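How to light a big two-level room without blinding everyone upstairs

4 min read

Quick one, I'm typing this between jobs. Tall open room, white walls, upper floor running round it. Looks bright, still gets you gloomy corners under the balcony.

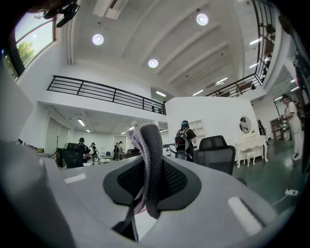
So. Start downstairs, not up. Stand under the upper floor at night, everything else off. Hold a book. Can you read it? If not, that low ceiling needs its own light - a plain tube does fine. Don't count on the high ceiling lights to reach in there, they won't.

Next the high ceiling. Beams make shadows. Strips go between the beams and run the same way they do. Round recessed lights go nearer the edge of the upper floor, so the walkway gets some too. Mark every spot with tape first. Leave the tape up overnight, look again in the morning. I moved 2 of mine.

Railings. Black horizontal bars throw stripes on a white wall if a light sits low behind them. Test with a clamp lamp before you drill anything. Go up, lean where people lean, look across. Bulb right in your eyes? Move it or put a diffuser on.

Same bulb color all over. Mixed white looks awful on white walls. I did one room in July with two boxes that didnt match, had to swap the lot.

Switches - split them. Under the balcony on one, high ceiling on another, upper floor on a third. Label them now, you will forget. Dimmer only if the lights can take it, check the box.

Wiring: breaker off, tester out, or get an electrician. Rachid Abou Zeid does mine and he wants the tape plan before he shows up. Saved me over 30 minutes of him walking about with a ladder.

Last thing, ladder work takes two people. One up, one holding. Clean the covers while your up there, you wont want to go back for a while.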